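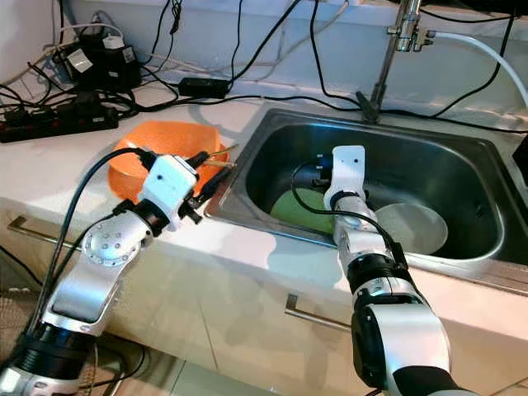

Leitura: 3 min

Cozinha partilhada da Noltstead – relatório de progresso para o fundo Oravec

Última atualização: terça-feira, 26 de dezembro de 2023

Olá a todos! Prometi um relatório antes do fim do ano e cá está ele, escrito à mesa da cozinha com um resto de bolo ao lado (o bolo não entrou nas contas, fiquem descansados). Desde o último ponto de situação avançámos bastante na zona da lavagem, que era a parte do projeto que mais nos envergonhava quando vinha alguém de fora.

Começo pelo lava-loiça, que vos custou dinheiro e de que toda a gente gosta. Ficou encaixado na bancada branca, em inox, retangular, com torneira cromada alta e a mangueira branca atrás. O antigo era tão raso que um prato de sopa já salpicava tudo, e agora cabem lá dentro os pratos do almoço deitados no fundo sem ninguém fazer torres. Pedimos dois orçamentos e ficámos com o da Trondadach, que não era o mais barato mas incluía o corte da bancada e a remoção do material velho. Vieram numa manhã, saíram a meio da tarde e deixaram o chão varrido, coisa rara!

A loiça também mudou. Lembram-se das caixas de pratos desirmanados? Fizemos uma triagem a sério e dispensámos tudo o que estava lascado. Entraram 70 peças novas da linha Tastus, compradas com a verba de equipamento, e juntámos-lhes o que havia em bom estado. Confesso que eu queria tudo branco, mas fui vencida na votação e temos pratos verdes, brancos e cor de laranja, mais umas taças. Já me habituei – e a cor dá jeito quando é preciso encontrar um prato no meio de uma pilha.

O que ainda anda a meio é a rotina de arrumação. A regra é simples: o que está sujo vai para dentro da cuba, o que fica na bancada é para passar a seguir, e ninguém começa a cozinhar com a cuba cheia. Nos almoços grandes funciona muito bem. Nos lanches, nem por isso, porque cada grupo chega à sua hora e vai pousando as coisas onde calha. Colámos um aviso na porta do armário e vamos ver se ajuda. O tempo médio de arrumação depois do almoço baixou para quase 6 minutos por mesa, o que para nós é uma vitória.

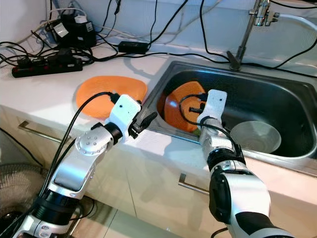
O que falta fazer

A parte elétrica é a minha maior dor de cabeça. Continuamos com a extensão preta pousada na bancada, junto à parede de azulejo branco, com os transformadores ali ao pé, e não quero chegar à primavera assim. O plano é passar as tomadas para a parede, mais acima e do lado oposto à água. Já temos visita do eletricista marcada para janeiro e mando-vos o orçamento mal o receba. Se couber no que sobrou da rubrica de obras, não peço reforço nenhum.

Falta também o escorredor. O que veio era demasiado largo, foi devolvido e estamos à espera do reembolso – por isso é que essa linha ainda aparece em aberto no mapa de despesas. As faturas do lava-loiça e da loiça seguem em anexo, já carimbadas.

Obrigada pela paciência com os atrasos de novembro. Se quiserem vir espreitar, avisem com uns dias e almoçam connosco!

2 comentários · 6 partilhas

Este site utiliza cookies para melhorar a sua experiência. Ao continuar a navegar, aceita a sua utilização.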